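Narkico — Assembly Cell Operator, Fittings Line
Posted July 14, 2023
Reference 526

Narkico is moving part of its fittings work from manual benches to two-arm robot cells. We are hiring 3 operators to run the cells alongside the current bench staff. Bench work continues for small orders and odd sizes.

Under the old arrangement, one person held, turned and checked each part by hand for a full shift. In the new one, the arms do the holding and turning. The operator loads parts, watches the handover between grippers, clears stops, and decides whether a part goes on or comes out. Expect less lifting and more time at a screen. 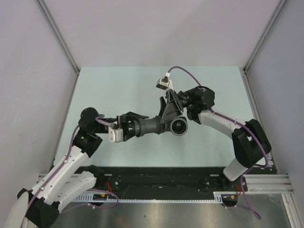
Two-arm cell: both grippers on one cylindrical part.

Duties
Load and unload the cell according to the job sheet.
Correct grip positions after a dropped or misaligned part.
Inspect cables and gripper fingers at the start of each shift.
Log every stop with cause and time. Logs go to Ye-ji Na, process engineering.

Requirements
Bench assembly or machine tending experience. Programming is not required.
Able to read a simple part drawing.
Able to stand for part of the shift.

Training lasts 9 days and is paid at the full rate. Bench staff who apply keep their grade and may return to the bench within 30 days of finishing training. A second intake is planned for December.

To apply, send a work history and the reference number to Ok-hee Yang, Narkico personnel office. Current employees should use the internal form — no work history needed.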